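Box day at robot club, and the cable that beat us

3rd January

Happy new year from the back end of a very hot shed! I promised myself I'd write up the robot club project before the holidays swallowed it whole, and of course I didn't, so you're getting it now while everyone else is at the beach.

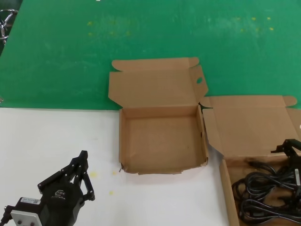 So, the packing task. If you've been reading since May you'll remember we'd spent ages getting two arms to pick up blocks, and the kids were completely over blocks. Fair enough, so was I. We had a vote and what won (by a mile) was cables. Take the cables out of one cardboard box, put them in the other box, close both lids. That's the whole job. A five-year-old could do it in under a minute and would probably want a biscuit afterwards.

We're entering it in the Sotbridge open day, in the household tasks section, where you get 10 minutes on the clock and a judge with a clipboard. Last year our little club came eighth with the sorting robot, which I still think was robbed, but let's not go back there.

Cables are awful, by the way. A block is a block wherever you put it. A cable is a different shape every single time, and when you grab one loop you've usually grabbed three others as well. Our first plan was to pinch one end and lift, very elegant on the whiteboard, and it worked 8 times out of 83 tries. I know that because one of the younger members kept a tally on the back of her maths book and read it out to me with great pleasure.

The second plan came from the quietest kid in the group, who suggested we stop being fussy and just go for the fattest part of the tangle with one arm, then bring the other one in to hold the bits that dangle. Much better! The dangly bits still catch on the cardboard walls, and once a plug hooks itself over the edge the box comes along for the ride, but we're getting whole bundles across now and the cheering is unbelievable.

Lids are their own saga. The tuck flaps want to fold in when you want them out and out when you want them in, and if the gripper comes down a bit too keen it just squashes the front wall. We've been through a fair few boxes. I've started asking at every shop in town, and the lady at the post office now sees me coming.

What else? We had a long argument about the mat. Half the group reckoned the green one was giving our colour detection grief and wanted to change it, the other half had just spent an afternoon tuning everything to suit it. The tuners won. I've also had to ban painting anywhere near the bench, too late, obviously.

The older kids are writing the software on top of Kunetti, which took us two meetings to install and has behaved itself ever since. I'm mostly on cable ties and cordial.

Sessions start again once school's back, same hall in Sirklow, and we've got room for a few more. There were 20 on the list at the end of last term and not all of them turned up every week, so don't be shy. No experience needed, bring a hat and a drink bottle, and if you've got any cardboard boxes with a proper hinged lid lying about the house, please, please bring those too.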